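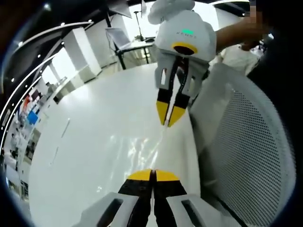

Why does bread rise?

Bread rises because yeast, a tiny living thing mixed into the dough, feeds on sugars and gives off a gas called carbon dioxide. The gas gets caught in the stretchy dough and pushes it outward, a little like air filling a great many small balloons.

Chapter 5
Yeast and the Daily Loaf

Most of us meet bread long before we ever wonder about it. It is there at breakfast, it holds our lunch together, and if we are lucky somebody in the family bakes it now and then and lets the smell drift up the stairs. It may seem odd, then, to give a whole chapter to something so familiar, but I hope you will bear with me, for there is a good deal going on inside an ordinary loaf (and a good deal of it can be tried at home with a bowl and a bag of flour).

In the last chapter we looked at grain: how it is grown, how it is milled, and why the flour from one field may behave so differently from the flour of the next. Now we add water. When water meets wheat flour, two of the proteins in the flour link up and form gluten. You can feel it happen under your hands. The dough starts out rough and ragged, sticking to everything it touches, and after a few minutes of kneading it grows smooth and begins to spring back when you poke it. A dough without much gluten, such as one made from rice flour, has a harder time holding on to its gas, and the loaf tends to come out flatter and more crumbly.

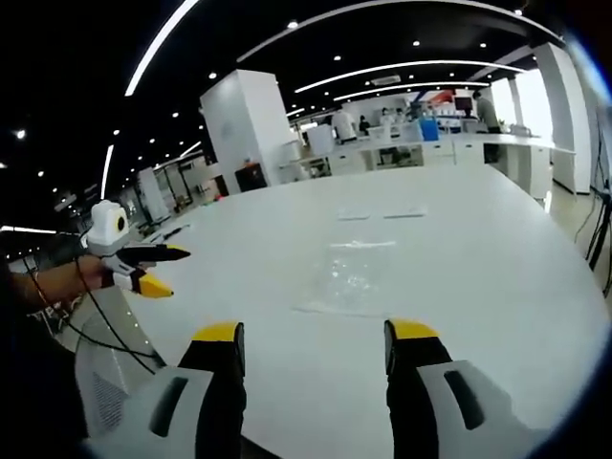
Then there is the yeast itself. Bakers were using it for thousands of years before they knew what it was. They knew only that a bit of old dough, saved overnight and worked into the new, would make the whole batch swell, and that the foam from the top of a brewing vat would do the same. In the small mill town of Hurnby, whose bakehouse we will visit several times in this chapter, a ledger from 1809 records payments for "barm," the old word for that foam, nearly every week of the winter. The Becerra bakery, which stands on the same street today, still keeps a crock of starter by the oven and feeds it flour and water each morning before 5 o'clock, long before I would care to be up!

Warmth matters a great deal. In a cool kitchen yeast works slowly, and a dough may need the whole night to double in size. In a warm one it may be ready before you have finished washing the dishes. Too much heat will kill the yeast altogether, and this is just what happens in the oven, though the dough usually puts on one last burst of growth first. Bakers call this oven spring.

Salt has its part to play as well. It slows the yeast down and tightens the gluten, and it gives the bread most of what we think of as its flavor. If you have ever left it out by mistake, as I have more than once, you will remember the taste.

As you read, keep a notebook handy. The first section follows a plain white dough from mixing bowl to cooling rack. The second turns to sourdough and the wild yeasts that live on the grain. Words printed in dark type are explained in the word list on page 309, and you may want to mark that page now with a slip of paper.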